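The following story first appeared in the Flutness house newsletter, 4 September 2019.

RULES FOR THE PILE

Rule one, nobody touches the pile once it's down. Rule two, hands where the cell can see them. Rule three, say the word before you move. There are 30 rules in the Brerwood book and I knew all of them by the end of my first week, on account of I wrote half of them over again on the bus.

Second week. Six in the morning. Coffee from the machine that does soup.

They'd sent me up from Grevimham with a badge and a clipboard. Observer, the badge said. The job was to stand next to the arms while they sorted, and write down which rules got broken, by them or by me. Mostly by me. You'd be surprised how hard it is to stand still next to something that's working.

The unit was called Bravo. There had been an Alpha, I guess. Never met it.

"Step back one tile," the speaker said. That was the standards desk, two floors up, a voice with a cold.

I stepped back one tile.

"Confirm."

"Confirmed."

"Say it like the book says it."

"Observer clear of the mat." My neck went hot. Rule nine. Observer confirms by position, never by feeling. 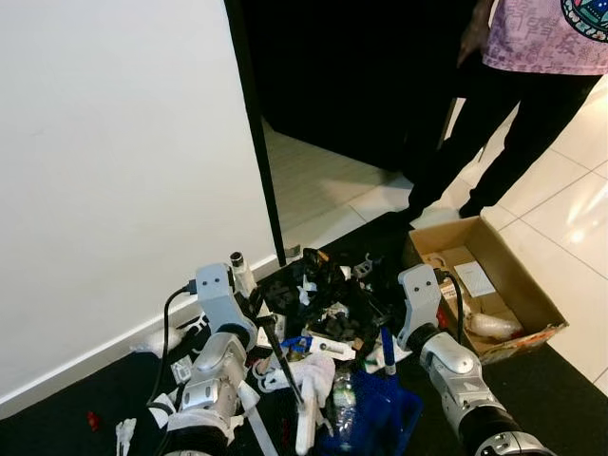 The book says a pile has to be honest. That's the word they use, page 4, I underlined it. You can't lay things out nice with gaps between. You can't pick stuff you know it's good at. The old test used 69 wooden blocks, all one size, and every unit passed, and then the units went out to real houses and stood there like cows. So now it's junk. Real junk, out of real closets. Cords all knotted up in black, a stick laid through the whole mess, a water bottle sitting crooked in a blue tray. I knew that tray. I mean I had one just like it at home, under the sink, full of the same kind of nothing. My mother's kitchen had one too. When she died we had two days to clear the apartment and I didn't have a rule for any of it. I just stood there then too. No badge.

"Observer, log state."

"Log. Bravo at the pile. Box open. Observer outside."

"Hazards?"

I looked. The cords, always the cords. Rule fourteen, cords are to be treated as attached to something until shown otherwise. I liked that one. Whoever wrote it had pulled on a cord once and had a lamp come down on their head.

"Cords," I said. "The stick, maybe. If it levers."

"If it levers, what do you do?"

"Say stop."

"And then?"

"Don't reach."

"Good."

Don't reach is rule fifteen, and it's the shortest one, and it's the one everybody fails. It goes against your whole body. Something rolls off a table, your hand's already out. They showed us a film of it during training, observer after observer, grown people who'd signed the form, all of them reaching. A woman for a cup. A man for a roll of tape, for crying out loud. I laughed with the rest of the room and then on my first live day I went for a sock.

A sock. It wasn't even falling very far.

They wrote me up. Fair enough. One write-up left before it's back to Grevimham and the phones.

So. Arm goes in. Slow. You hear it more than you see it, a sort of breath in the joints and then the small click when it makes up its mind. I kept my hand down by my hip and thought about the hand. That's the trick I'd worked out on the bus. You give your hand a job and the job is hanging there.

Click.

Somthing shifted underneath. The whole heap settled an inch, like a person getting comfortable.

"Observer?"

"Settling," I said. "Not falling."

"Your call."

It was, too. Rule twenty-two, the observer nearest the pile has the call and the desk may not overrule it upward. They can stop what I let run. They can't run what I stop. I read that one a lot. I don't know who had to get hurt for it.

"Let it run," I said.

My mouth was dry. I wanted to bend down and just do it, five minutes, me and the box, done. Bottles here, cords there, tissue in the trash. That's the other thing they don't put in the book. You get to feeling sorry for the pile. 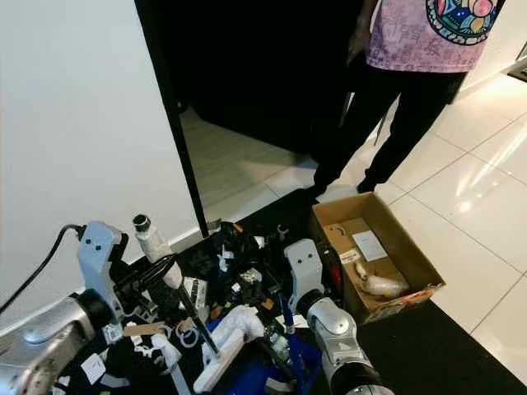 Bravo cell, Brerwood. Observer at station, box open at the mat's edge.

"Hold," the voice said.

Everything held. Me too.

"Who placed the box?"

I checked the clipboard. Night shift had placed the box. Night shift had initialed it, and next to the initials, where you're meant to write the distance from the mat edge, they'd drawn a little dash.

"It's on the mat," I said. "Box is on the mat. Rule six."

"Since when?"

"Since before me." Then, because it's a rule as well, "I should have caught it at the start. I didn't look down."

Nothing from the speaker. A sniff.

I waited for it. I had my Grevimham face ready – I was already picturing the phones, the little plant on the desk that would be dead by now.

"Log it as found," the voice said. "Found by observer."

"It was found by you."

"I asked who placed it. You found where it was. Write it down."

I wrote it down. My handwritting was all over the place. Box on mat, rule six, found by observer, run held. I put the time. I put the cords down again too, for luck.

"Do we reset?" I asked.

"Book says reset."

"The whole pile?"

"Whole pile. You can touch it once the arms are parked. Say the word first."

The arms drew back and folded and the click came twice, once for each. I said the word. Then I got down on my knees on the mat and picked up the first cord, and followed it with my fingers, slowly, to see what was on the other end.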